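Home » News » Staff profiles » Jussara Toledo

Jussara Toledo joined the Plistell adult education center as a bread instructor and now directs its evening kitchen program. She met with the newsletter in June to discuss the coming term.

The program offers courses in baking, preserving and household budgeting. Enrollment for the new term is limited to 30 students. "We could admit more," Ms. Toledo said, "but a student who waits 20 minutes for an oven does not come back the next week."
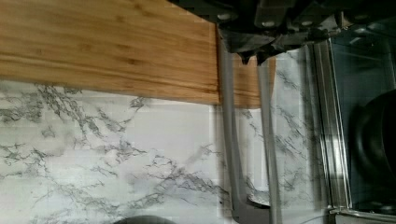
Asked about the change in schedule, Ms. Toledo explained that the Saturday class had been moved to the morning at the request of parents. The fee remains 80 dollars and includes flour, yeast and the printed course book, which was revised by Ayuba Abubakari.

Ms. Toledo considers the rye course the most demanding. "People expect it to behave like wheat dough," she said. "I ask them to bake it 2 times before they form an opinion."

Students who complete all 7 sessions receive a certificate from the center. Applications are accepted at the front desk until the first evening of class.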